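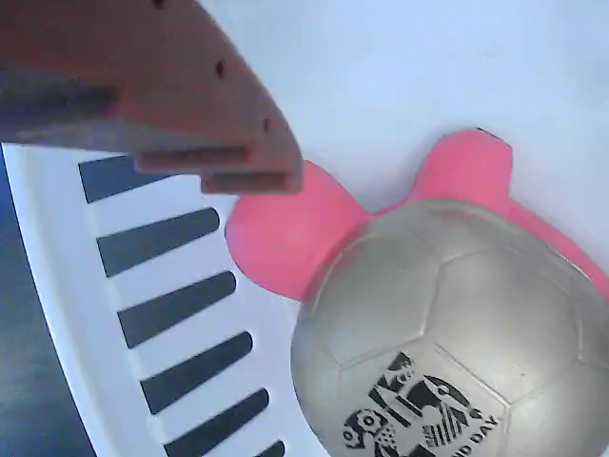
Gripper over the turtle's head, slotted white part alongside.

Home | Forums | Student Builds | Search | Log in

Plirnholm Club: gripper finger profile
Posted November 12, 2025 by Phyllis Cropper

We need to settle the finger geometry before the pick trials. Current score is 7 of 8 on the block and much worse on the turtle. I want to keep the fingers and change the approach angle.

tullisine_r
Disagree. Angle won't fix contact area. Log the slip on run 754 first.

fultness8
Contact area is the issue on round parts.

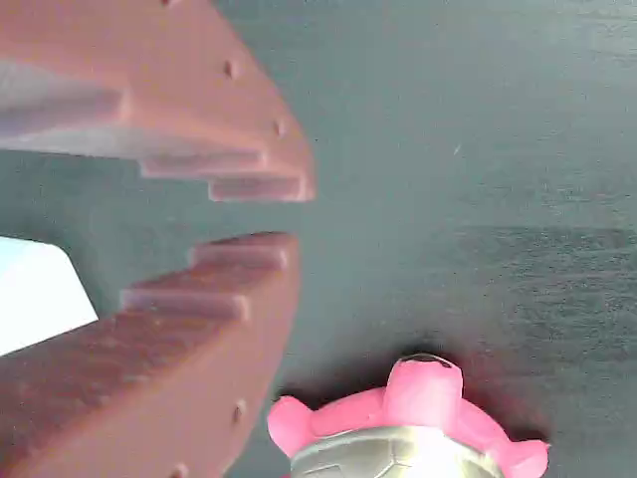

Finger profile first, then angle. We set the closing force in August for flat-sided parts and haven't touched it. The stepped inner edges give a curved shell a few corners to bear on, and the pink head isn't much better. I'd print a pair with a shallow concave pad.

Phyllis Cropper
A pad costs us the small parts. Steps stay until I see numbers.

tullisine_r
Then run both at 400 and post the logs.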